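**Binura stone-look table top, gray**

The Binura top is made for people who work, pack and drink their coffee on the same surface. It is gray with a stone texture, and in it you find pale gray, beige and a little rust color. The finish is glossy. If you prefer a matte surface, please look at our Parsa top, which has the same sizes and the same price.

We cut each top to order in our workshop in Ostthorpe. The thickness is 3 cm and the longest side can be 200 cm. Longer tables are possible in two parts, but then the joint stays visible and we want you to know this before you order.
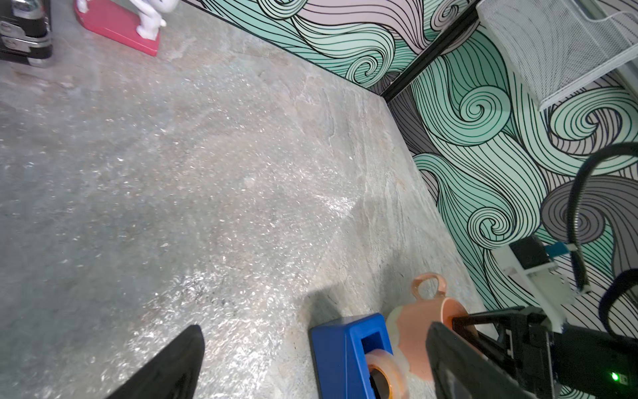

*Binura top in a corner position, with tape dispenser and peach-pink mug. Wall pattern not included.*

The top goes well with a busy wall – the streaks are faint and do not fight with strong colors. For a corner, please measure both walls at the height of the table and also 20 cm higher. Old walls are often not straight, and we can cut the back edge with an angle if you send us the numbers.

**Care**

- Wipe with a soft cloth and a little dish soap.
- Do not use scouring powder.
- Sticky tape should be pulled off slowly, at a low angle. Rests of glue go away with warm water.
- Under hot pots please use a mat.

**Delivery**

Delivery takes 18 working days after we confirm your drawing. In December it can be longer. Customers near Doncombe can pick up the top themselves from our store there – bring a second person and some blankets, the corners are sensitive during transport.

Legs and brackets are sold separately. For samples and questions about cutting, write to Botond Barta and mention the name of the top and your two wall measurements.

Price list valid from 10/17/26.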